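Section 4: Getting the Tabletop Ready

The Murkell table looks its best when the white top is clean, level and clear, and the good news is that you can get there in a few minutes! Do this section before you attach any of the Stosis trays or clips from Section 5.

Before you start

Take the shipping film off the top if you haven't yet. Keep the cardboard corners until the table is where you want it — they're handy if you have to turn the whole thing around in a doorway. You'll need two soft cloths, a small level and the 14 mm wrench from the parts bag.

1. Set the table on a hard, flat floor. Polished stone and sealed concrete are great, but put the felt pads on the feet first.

2. Leave 40 inches of standing room along the side you'll use most. It sounds generous until two people want to get past each other.

3. Lay the level across the top, first the long way and then the short way. Turn the feet with the wrench until the bubble sits in the middle both times.

Note: Go a quarter turn at a time. The feet respond faster than you'd expect.

Stand at the long side with your feet flat and reach forward with both arms, the way you would for real work. Your shoulders should stay down and your elbows should have a little bend in them.

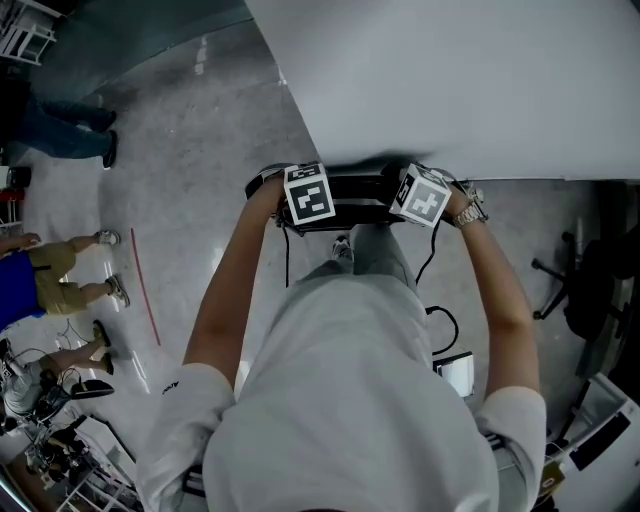
If you find yourself leaning, step in closer before you touch the height setting. Evangelia Konstantinidis, who wrote the first Stodovell guide, used to try every table in her everyday sneakers, and we still love that tip. Shoes change your height more than you'd think!

4. Wipe the top with a damp cloth, working from the far edge toward you. Dry it right away with the second cloth.

5. Check the near edge under a bright light. Smudges love to collect there.

Caution: Don't use scouring powder or steel wool. They will dull the finish, and it can't be polished back.

Caution: Never sit or stand on the tabletop.

When the top is dry, go on to Section 5. Replacement felt pads are part number 127.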